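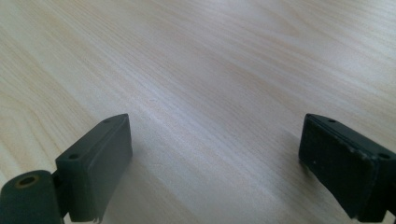

La práctica 3 del taller de manipulación trata de la enseñanza por demostración: el alumno realiza una tarea con sus propias manos, pero con pinzas en lugar de dedos, y el registro de esa tarea sirve después para entrenar al robot. Antes de registrar nada hay que aprender a mirar desde la pinza. En la vista de la muñeca se ven los dos dedos oscuros, uno a cada lado, y entre ellos solamente la madera clara de la mesa con su veta en diagonal. Esta zona entre los dedos es la que más nos interesa. Si el objeto no entra en ella antes del cierre, el programa de entrenamiento tendrá muy poca información sobre el agarre, aunque la cámara de la cabeza lo haya visto todo el tiempo.

Apuntes del taller de robótica, curso de verano
Publicado el 16/06/2019 por Nabila Amrani
Imprimir | Enviar por correo electrónico

1. Vocabulario que usaremos

Llamamos «episodio» a una ejecución completa de la tarea, desde la posición de reposo hasta la posición de reposo. Llamamos «aproximación» al movimiento que lleva la pinza hacia el objeto, y «cierre» al momento en que los dedos lo tocan. En los apuntes de Sorin Sârbu, que algunos de ustedes tienen del curso anterior, la aproximación se llama «fase libre». Es la misma cosa, pero en los informes les ruego usar la palabra de este documento.

2. Posición de reposo

Las dos pinzas empiezan abiertas y separadas, a poca altura sobre la mesa. Conviene apoyar los pies bien y no estirar los codos. Se espera la señal del compañero que lleva el registro y se cuenta mentalmente hasta 2 antes de mover las manos. Este tiempo quieto parece perdido, pero nos permite encontrar el comienzo de cada episodio cuando revisamos los datos.

3. La tarea con dos manos

Una mano sujeta y la otra ayuda. En los primeros intentos casi todos los alumnos mueven las dos pinzas a la vez, como hacemos en la vida normal, y el resultado es difícil de aprender para el modelo. Pedimos que la segunda pinza se quede abierta y quieta mientras la primera termina su cierre. Después puede acercarse, siempre por el lado y con los dedos dirigidos al centro de la mesa.

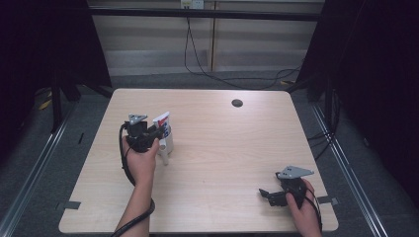
La velocidad debe ser constante. No es necesario ir muy despacio; un episodio demasiado lento contiene dudas, y las dudas también se aprenden. Si el objeto se cae, no lo recojan con la mano: se vuelve al reposo, se marca el episodio como fallido y se empieza otro. Los episodios fallidos no se borran. Meriem El Idrissi los usará en la sesión de septiembre, cuando hablemos de la detección de errores.

Hay que tener cuidado con los cables al girar las muñecas. Un giro grande tira del cable y cambia un poco la posición de la mano — esto se nota bastante en las trayectorias.

4. Qué se entrega

Cada pareja entrega 20 episodios válidos, más los fallidos que hayan salido. Los papeles se cambian en la mitad del trabajo. Los archivos se guardan en la carpeta Tilline, con los apellidos de los dos alumnos y sin acentos, porque el programa de lectura no los acepta bien.

El informe tiene como máximo 5 páginas y debe responder a lo siguiente:

— ¿En qué momento de la aproximación aparece el objeto entre los dedos, visto desde la muñeca?
— ¿Qué diferencias hay entre los episodios de un compañero y los del otro?
— ¿Qué cambiarían ustedes en la posición de reposo?

Las preguntas sobre el registro se hacen a Anas Hamdan; las preguntas sobre el informe, a mí. Quien no pudo asistir a la práctica 2 debe hablar con él antes de usar las pinzas.

Imprimir esta página

Este sitio utiliza cookies propias para recordar sus preferencias. Si continúa navegando, entendemos que acepta su uso. Aceptar | Más información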